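Week 6: Can a machine put the fruit away yet?
Notes to go with the session, Jingyi Lu
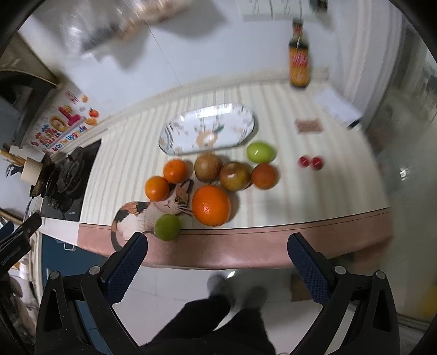
So, chores. I asked you last week to write down one kitchen job you'd happily hand over to a robot, and most of you said clearing up (no surprise there!). I think it's a lovely one to start with, as it sounds like nothing at all. Pick things up, put them on a plate, done. A child of 5 manages it.

Now try writing it out as steps. An apple and a small orange want different grips – a big orange wants another – and anything round that gets a nudge will roll. Then there's the sorting. Does an ornament go on the platter with the fruit? You know the answer without thinking, but a machine has to get it from somewhere.

My own view is that we're close on the picking up and a long way off on the rest. In our Stetach exercise the arm had 145 tries at moving one piece of fruit and dropped 11, and I was thrilled with that, but every try began with a tidy counter and good light. My kitchen has neither.

Before next time, read the Nalow handout and have a go at the step list for your own chore. Bring it on paper, please, and leave plenty of room for crossing out.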